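Reacondicionamiento de ordenadores de sobremesa retirados en un centro de formación profesional

Memoria del proyecto de fin de ciclo
Sistemas Microinformáticos y Redes
Curso 2018-2019
Fecha de entrega: 17 de abril de 2019

1. Introducción

El proyecto trata de la segunda vida de los equipos informáticos que se dan de baja en un centro educativo. En septiembre, al empezar el curso, el centro renovó un aula completa y los ordenadores antiguos quedaron apilados en el almacén de la planta baja. Eran 14 equipos de sobremesa sin uso previsto. La práctica habitual había sido llamar a la empresa de recogida y firmar el albarán, sin comprobar qué piezas servían todavía.

Nos propusimos averiguar cuántos de esos equipos podían volver a usarse con un gasto pequeño, qué trabajo exigía cada uno y qué debía hacerse con lo que no tenía arreglo. El grupo está formado por cinco alumnos de segundo curso. El presupuesto concedido por el departamento fue de 900 euros, con la condición de justificar cada compra.

2. Contexto

Los residuos de aparatos eléctricos y electrónicos son una de las fracciones de residuos que más crecen. Un ordenador contiene metales que pueden recuperarse, como el cobre y el aluminio, y otros componentes que exigen un tratamiento especial, por ejemplo las pilas de la placa base o los condensadores de las fuentes antiguas. En España su gestión está regulada por el Real Decreto 110/2015, que da preferencia a la preparación para la reutilización frente al reciclaje.

En la práctica, muchos equipos se retiran por motivos ajenos al hardware. El sistema operativo deja de recibir actualizaciones, el disco mecánico va lento o se compra un lote nuevo y no hay sitio para los dos. Una buena parte de esos ordenadores sigue siendo válida para navegar, redactar textos o seguir un curso en línea si se les cambia el disco y se amplía la memoria.

También hay una cuestión social. En el barrio de Inholm, donde está el centro, funciona una asociación de apoyo escolar que llevaba tiempo pidiendo ordenadores para su sala de estudio. La asociación nos explicó que muchos alumnos hacen los trabajos con el teléfono, lo que complica tareas como maquetar un documento o usar una hoja de cálculo.

3. Objetivos

Objetivo general: recuperar el mayor número posible de equipos del lote y entregarlos en condiciones de uso a la asociación.

Objetivos específicos:
Inventariar el lote y registrar el estado de cada equipo.
Borrar de forma segura los datos de todos los discos.
Sustituir o ampliar los componentes que limitan el rendimiento.
Instalar un sistema operativo libre y ligero.
Separar los residuos y entregarlos a un gestor autorizado.
Redactar una guía breve que pueda usar el grupo del curso próximo.

4. Planificación

Dividimos el trabajo en fases: inventario, borrado de datos, reparación, instalación, pruebas y entrega. La fase de inventario se alargó más de lo previsto por la falta de etiquetas. Los equipos habían pasado por varias aulas y los números pegados en las cajas no coincidían con la lista de secretaría, así que hubo que abrirlos y anotar el número de serie de la placa.

La reparación se hizo en el taller en horas de proyecto. Acordamos no abrir un equipo nuevo sin haber cerrado la ficha del anterior. Esta norma la pusimos tarde, después de perder una tarde entera buscando a qué torre pertenecía un módulo de memoria.

5. Materiales y proveedores

Pedimos presupuesto a dos proveedores. Cusemow, una tienda de componentes de la zona, ofrecía mejor precio en discos de estado sólido y admitía devoluciones. Sudis vende material de segunda mano y tenía módulos de memoria compatibles con nuestras placas, con una garantía más corta. Compramos los discos en la primera y la memoria en la segunda.

El resto del material ya estaba en el taller: destornilladores, pulseras antiestáticas, pasta térmica, alcohol isopropílico, brochas, aire comprimido y un comprobador de fuentes de alimentación.

6. Desarrollo

6.1 Inventario

Cada equipo tiene una ficha con el modelo de placa, el procesador, la memoria instalada, el tipo de disco, el estado de la fuente y las observaciones. Se hizo una primera prueba de arranque con lo que llevaba puesto. Los fallos más frecuentes fueron pilas agotadas, módulos mal asentados y ventiladores con mucho polvo.

6.2 Borrado de datos

El centro es responsable de los datos personales que pudiera haber en los discos, por lo que ningún equipo podía salir sin esta fase terminada. En los discos que funcionaban se hizo una sobrescritura completa y se guardó el registro del programa. Los que daban errores de lectura se apartaron para su destrucción física por el gestor.

Fue la parte más lenta. Al principio lanzábamos los borrados de uno en uno. Después preparamos un equipo con varias conexiones SATA y los dejábamos en marcha durante la mañana, revisando los registros antes de salir.

6.3 Limpieza y sustitución de componentes

La limpieza se hizo con brocha y aire comprimido, sujetando las aspas de los ventiladores para que no giraran. Se cambió la pasta térmica de los procesadores que superaban la temperatura fijada en la ficha. En las torres con soporte extraíble para el disco, el montaje fue más rápido; en las demás hubo que atornillar adaptadores.
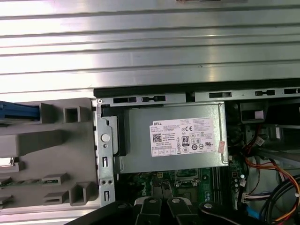
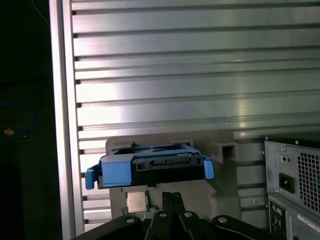 La memoria de segunda mano dio algún problema. Dos módulos no superaron la prueba y el proveedor los cambió sin coste. A partir de ese momento probamos todos los módulos antes de montarlos y anotamos el resultado en la ficha del equipo de destino.

6.4 Instalación del sistema

Elegimos una distribución de Linux con escritorio ligero. Se preparó una imagen única con el navegador, la suite ofimática, un lector de PDF y el idioma configurado, y se clonó en los equipos terminados. Descartamos incluir programas de edición de vídeo, que consumían demasiados recursos. Las actualizaciones de seguridad quedaron en modo automático.

7. Resultados

La mayor parte del lote arranca y trabaja con normalidad. Los equipos que no se pudieron recuperar tenían la placa base dañada, y de ellos se aprovecharon fuentes, cables y ventiladores como repuesto. El gasto quedó dentro del presupuesto y las facturas están en el anexo B.

Los residuos se separaron en placas, metal, plástico, cables y pilas. La empresa Carré se encargó de la recogida y entregó el certificado de tratamiento, incluido el de destrucción de los discos averiados.

8. Dificultades

La principal fue la organización del almacén. También calculamos mal el tiempo de borrado, lo que retrasó la instalación. En una de las torres conectamos al revés el cable del panel frontal y dimos por averiado el botón de encendido hasta que se revisó el manual de la placa. El manual estaba en la red del centro desde el primer día.

9. Conclusiones y mejoras

Recuperar equipos de esta antigüedad es viable en un centro de formación profesional si se dispone de un lugar fijo para trabajar y de un procedimiento escrito. El cambio a disco de estado sólido es la mejora que más se nota en el uso diario, por delante de la ampliación de memoria.

Para el próximo curso proponemos etiquetar los equipos en el momento de la baja, guardar juntos los cables de cada aula y empezar el borrado antes de terminar el inventario. Convendría además visitar la sala de estudio una vez por trimestre para revisar los equipos entregados y recoger las averías.

10. Anexos

Anexo A. Fichas de los equipos
Anexo B. Facturas y presupuestos
Anexo C. Registros de borrado
Anexo D. Guía de montaje para el grupo siguiente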